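프롤리(Prolley) 소개

로봇을 가르친다는 말을 저희는 조심해서 씁니다. 프롤리는 사람이 로봇 팔을 원격으로 조종하거나 손으로 직접 잡고 움직여서 작업을 보여 주고, 그 기록을 학습용 자료로 정리해 고객에게 넘기는 회사입니다. 홈페이지를 만들 때 디자인 업체에서 첫 화면에 "한 번만 보여 주면 스스로 배웁니다"라는 문구를 제안했는데, 쓰지 않기로 했습니다. 저희가 일하면서 그런 경우를 본 적이 없습니다.

이 페이지는 회사를 처음 알게 된 분들, 특히 다른 곳에서 화려한 시연 영상을 보고 문의를 주시는 분들을 위해 썼습니다. 시연 영상을 싫어하는 것은 아닙니다. 저희도 가끔 만듭니다. 다만 영상 한 편이 잘 나왔다는 것과 그 작업을 월요일 아침마다 맡길 수 있다는 것 사이에는 꽤 먼 길이 있고, 견적서에는 그 길이 잘 적혀 있지 않습니다.

회사의 시작

프롤리는 스리쿠마르 테바르(Sreekumar Thevar)와 류비차 토트(Ľubica Tóth)가 시작했습니다. 두 사람은 검사실 자동화 장비를 납품하던 미할리크(Michalík)라는 회사에서 같이 일했습니다. 맡은 일은 주로 설치가 끝난 뒤의 뒷수습이었습니다. 납품할 때는 잘 돌던 장비가 용기 규격이 조금 바뀌거나 작업대 높이가 달라졌다고 멈추면, 전화를 받고 찾아가서 좌표를 다시 잡는 일이었지요.

그래서 시범을 통한 학습이라는 방법이 알려지기 시작했을 때 두 사람 모두 반가우면서도 믿지 않았습니다. 좌표를 일일이 입력하지 않아도 된다는 점은 좋았습니다. 그런데 좌표가 틀리면 어디가 틀렸는지 찾을 수나 있는데, 시범 기록이 나쁘면 무엇이 나쁜지부터 막막했습니다. 지금도 이 문제는 다 풀리지 않았고, 풀렸다고 말하는 업체가 있으면 어떤 방법으로 확인했는지 한번 물어보시길 권합니다.

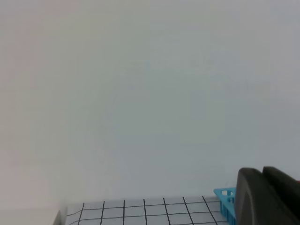 초기 장비는 중고였고 사무실은 창문이 잘 안 닫히는 2층이었습니다. 첫 고객인 팸스테드(Pamstead)는 소규모 시료 분석 업체로, 처음에는 시범 40회면 충분하지 않겠느냐고 물었습니다. 저희도 정확히는 몰랐으니 일단 40회를 기록했습니다. 결과는 쓸 만하지 않았습니다. 200회까지 늘리고 나서야 이야기가 되기 시작했는데, 그중 상당수는 앞서 기록한 것을 버리고 다시 한 것이었습니다. 팸스테드에는 그 과정을 전부 설명했고 지금도 거래하고 있습니다.

이때 배운 것을 굳이 원칙이라고 부르자면, 횟수만 적힌 보고서는 믿지 않는다는 것입니다. 같은 사람이 같은 자세로 같은 위치에서 되풀이한 기록은 숫자가 커도 담긴 내용이 얼마 되지 않습니다.

하는 일

저희가 받는 의뢰는 대부분 작은 물건을 집어서 정해진 자리에 놓는 일입니다. 시험관과 랙, 뚜껑 있는 용기, 부품 트레이 같은 것들이지요. 말로 하면 한 문장인데 로봇 팔을 조종해서 해 보면 생각이 달라집니다. 손으로는 보지도 않고 꽂을 수 있는 구멍에, 조종기를 쥐고는 숨을 참게 됩니다.

방식은 두 가지입니다. 하나는 원격 조종으로, 조종자가 떨어진 자리에서 팔을 움직입니다. 다른 하나는 팔을 손으로 직접 잡고 이끄는 방식입니다. 어느 쪽이 낫냐는 질문을 가장 많이 받는데, 저희 대답은 늘 시원하지 않습니다. 손으로 이끌면 동작이 자연스러운 대신 사람 손이 카메라를 가리는 일이 잦습니다. 원격 조종은 화면이 깨끗한 대신 조종자의 망설임이 고스란히 기록됩니다. 망설임까지 배운 로봇은 아무것도 없는 자리에서 멈칫거립니다. 직접 보시면 조금 우습습니다.

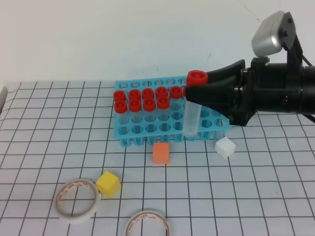

프롤리 주식회사 | 시범기록팀

시범기록팀은 회사에서 가장 큰 팀이고, 데클런 파에와이(Declan Paewai)가 맡고 있습니다. 조종은 팀원들이 번갈아 합니다. 한 사람만 계속하면 로봇이 작업보다 그 사람의 버릇을 먼저 익히기 때문입니다. 손목을 살짝 틀어서 접근하는 버릇, 놓기 전에 한 번 더 내려다보는 버릇 같은 것이 몇 주 뒤 로봇 팔에서 그대로 나타날 때가 있습니다.

시험관 작업에서는 집는 순간보다 집은 다음이 더 까다롭습니다. 뚜껑 바로 아래를 잡을 것인지 몸통을 잡을 것인지에 따라 랙에 내려놓을 때의 여유가 달라지고, 옆에 이미 꽂힌 시험관이 많을수록 손가락이 들어갈 자리가 줄어듭니다. 작업대에 작업과 상관없는 물건이 놓인 조건도 기록에 넣습니다. 고객의 작업대가 늘 비어 있다면 모르겠지만, 저희가 방문한 곳 중에 그런 곳은 없었습니다.

한 번 이어서 조종하는 시간은 50분을 넘기지 않습니다. 처음에는 제한이 없었는데, 긴 작업의 뒷부분 기록을 검토하던 중에 움직임이 눈에 띄게 거칠어지는 것을 보고 정했습니다. 기록량이 줄어든다는 불평이 내부에서 나왔고 지금도 나옵니다.

검토와 폐기

기록은 검토팀의 외제니 마르티(Eugénie Marty)와 키르타나 카르타(Keerthana Kartha)가 봅니다. 두 사람은 조종에 참여하지 않습니다. 자기가 조종한 기록에는 누구나 너그러워지더군요.

각 기록에는 통과, 보류, 폐기 중 하나가 붙습니다. 실패한 시범도 무조건 버리지는 않습니다. 놓쳤다가 다시 잡은 기록은 쓸모가 있을 수 있는데, 이것도 고객마다 의견이 달라서 시작 전에 합의합니다. 폐기한 기록의 비율과 사유는 납품 문서에 그대로 적습니다. 이 항목을 빼 달라는 요청을 받은 적이 있고, 빼지 않았습니다.

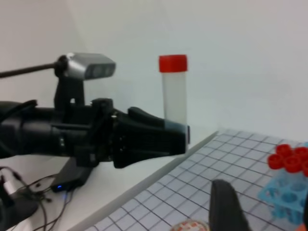

저희가 의심하는 것은 남의 결과만이 아닙니다. 작년에 조라(Jorar)라는 이름으로 사내 기록 도구를 만들면서, 시범의 품질을 점수 하나로 매기는 기능을 넣었습니다. 보기에는 좋았습니다. 그런데 점수가 높은 기록만 골라 학습시킨 쪽이 그렇지 않은 쪽보다 낫다는 증거를 결국 찾지 못했고, 6월에 그 기능을 껐습니다. 조라는 지금 기록을 저장하고 찾는 데에만 씁니다. 이름에 비해 하는 일이 소박합니다.

하지 않는 일

사람을 몇 명 줄일 수 있는지는 계산해 드리지 않습니다. 요청이 많지만, 저희가 아는 것은 작업 하나를 로봇이 어느 조건에서 얼마나 해내는가까지입니다. 그 숫자를 인건비 표로 옮기는 순간 저희가 확인하지 못한 가정이 너무 많이 들어갑니다.

액체를 따르거나 옮기는 작업도 아직 받지 않습니다. 내부에서 시도는 하고 있으며, 자신 있게 말할 수 있는 것이 생기면 이 페이지에 쓰겠습니다.

함께 일하려면

첫 상담은 약 3주가 걸리는 사전 검토로 이어집니다. 실제로 쓰시는 용기와 랙을 보내 주시고, 가능하면 작업대 치수도 알려 주십시오. 비슷한 물건으로 대신하는 것은 권하지 않습니다. 검토가 끝나면 진행을 권하는지 아닌지를 서면으로 드리며, 권하지 않는다는 답을 드린 경우도 적지 않습니다.

기록 장면을 직접 보고 싶으시면 방문 일정을 잡아 드립니다. 오시면 잘되는 장면만 골라 보여 드리지 않으니, 시험관이 몇 번 빗나가는 동안 서 계셔야 할 수도 있습니다. 원하시면 조종기도 잡아 보실 수 있습니다.

문의는 홈페이지의 상담 신청란을 이용해 주십시오. 답변은 토트가 직접 씁니다.

최종 수정 9/2/26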